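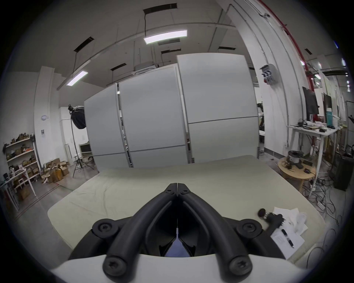

Second-chance romance: do you need the town gossip?

Posted in: Small Town Romance / Reader Talk

inkandbiscuits
Just finished The Ferry Back to Plorkden and I need to talk to someone who has read it (my sister gave up at chapter two, so she's no use). I loved the first half so much! She comes home to sell her dad's boatyard, he's running the bakery across the road, they can't stand still in the same room. And then the whole middle goes to the neighbors. There are 177 pages before they have one real conversation. I kept flipping ahead, which I never do.

saltmarsh_reader
I'm going to disagree with you — the neighbors are why I reread it. Anybody can write two people glaring over a counter. The potluck chapter made me laugh so hard I had to put the book down.

inkandbiscuits
Okay, the potluck was good. I'll give you the potluck. But the fence dispute went on forever, and I was sitting there wanting to know if he ever read her letter.
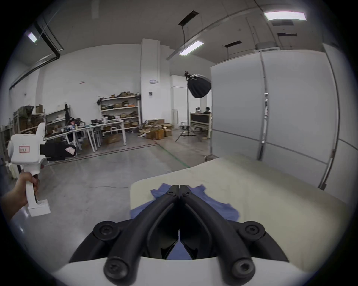
He does, by the way, but you have to wait until the December storm to find out, and by then I'd mostly stopped being mad at him, so the big scene felt kind of flat to me.

dogearedpam
Have you tried the Flelley books? Same setup, girl goes back to Flelley after ten years, but they're short, 200 pages each, and the ex turns up on page three. No fence.

saltmarsh_reader
The Flelley books are fine if you like everybody forgiving everybody by lunch. I read four and couldn't tell you which one had the horse.

dogearedpam
Book two had the horse! And they don't forgive by lunch. In book three she makes him wait all summer.
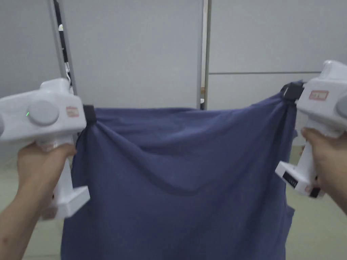

Photo: dogearedpam

Anyway, start with book two, you don't need the first one. The first is mostly about the aunt.

quietshelf
Jumping in to say Plorkden started as a serial on Stesitz, and that explains the middle for me. It went up a chapter at a time and readers kept asking for more of the neighbors. I followed it back then and I think I asked for more fence myself, sorry.

inkandbiscuits
Quietshelf, how could you!! Is the serial version still up?

quietshelf
It is, but with 3,569 comments under it, so watch out for spoilers. The letter comes earlier there. I liked it better that way, and the ending is a bit sadder.

saltmarsh_reader
The printed ending is the right one and I won't be moved on this.

inkandbiscuits
Reading the serial tonight. I'll come back and tell you both who's right about the letter.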